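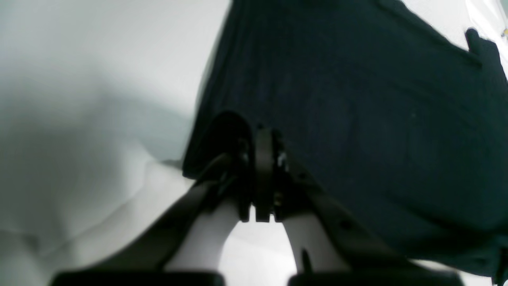
Wrist camera view, dark navy cloth on the white cover, gripper at the left edge of the fabric.

Re: [skerard-dev] edge mask drops out on dark fabric

Darragh Conneely wrote:
> After the May update the cloth segmenter gives me a good mask on
> the gray and red items, but on navy it bleeds into the gripper.
> The planner then picks a grasp point on the hinge. I got 14 bad
> picks in 48 tries. Is it the depth filter, or do I need to
> retrain?

Don't retrain yet. I had the same thing on our Tarstead cell and the depth filter was fine.

Look at the middle of the attached view. The hinge and the right link are black and charcoal, and they sit right over the cloth. The segmenter has very little contrast to work with there, so it joins them into one region. The white fingers come out clean. It's only the dark parts that get merged.

What worked for me was turning the self mask back on. The update moved it from the camera config to the planner config, and the default is now off. Set self_mask to true under wrist_view and set the margin to 20 pixels. The old margin was too tight for the pad edges, which are a bit soft this close to the lens.

Second thing – check your shadow threshold. There is a wide gray shadow on the left side of the white cover in my view, and a smaller dark wedge right where the cloth edge meets it. With the default threshold the wedge was counted as fabric and the edge came out too far left. I dropped it one step and the edge moved back to where it should be. I haven't tried this on patterned cloth.

I replayed 2,410 saved views from Cavov overnight with both changes and got no grasp points on the hinge. Folded corners, like the flap at the upper right, are still hit and miss. Parry has a branch for those but it isn't merged.

If you still see bad picks after this, send me the config and one of the bad masks.

Tom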